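What the build got right, and what we can't claim

This part of the report covers the second half of term, after Hidayah Pangaribuan and I had stopped arguing about motors and started collecting demonstrations. The first half (frame, wiring, the bracket that cracked) is in Janaka Barua's section and I won't repeat it.

Our proposal said we would build a home tidying arm that learns from a person using a hand-held gripper. I wrote that sentence and I'd like to take some of it back. The arm exists. It sits on a bench in the Dernel workshop, and on a good Wednesday it will close on a carton if the carton is put where it expects one. Calling that tidying is generous.

The gripper side went better. Two fingers, a textured pad on the inside of each, and a black linkage screwed together so it can be taken apart on a kitchen table. We spent 4 evenings on finger alignment alone. The pads mattered more than anything we did in software, which was a bit deflating after all the time spent on software. With bare fingers, plastic cups shot out sideways. With pads they mostly stayed put, though a cup lying on its side is still a nuisance to pick up from soft bedding because the whole surface gives when you push down.

I was doubtful about the training sets we read about before starting. Plenty of them use a clean table, one block and one bowl. Nobody's bedroom looks like that, and mine certainly doesn't. So we put household rubbish and bathroom things on a quilted mattress pad and worked from there, with a plastic mesh basket on the bed too. Hidayah thought this was too hard for a first attempt. She was probably right, but I'd still rather have a poor result on a real bed than a lovely one on a bare bench.

We logged 3,429 grasps under the project name Statero. I would be careful with that number. A good share are the same few objects over and over, and the log doesn't separate a clean pick from a second try. Janaka wanted it in the title of the report. I asked for it to be moved down here.

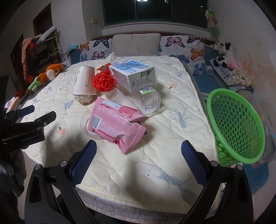 Workshop notes: objects and grip

The biscuit packet was the worst of the lot. It's wide and it lies flat, so the fingers have to come in at a low angle or they just skate over the top. The mesh bath pouf looked difficult and was easy, as the fingers sink in and something always catches. Crumpled tissue in a paper cup is really two objects, and we never settled on how to label it.

Clear plastic is still unsolved. The bottle, the tray and the cup all vanish against a pale pad as far as our detector is concerned, and the printed birds and trees on the fabric don't help. We tried 8 lighting setups and 2 of them were an improvement, neither by enough to put in a graph.

Still to do: redo the labels for clear objects, replace the worn pads, and test on a bed that neither of us made up.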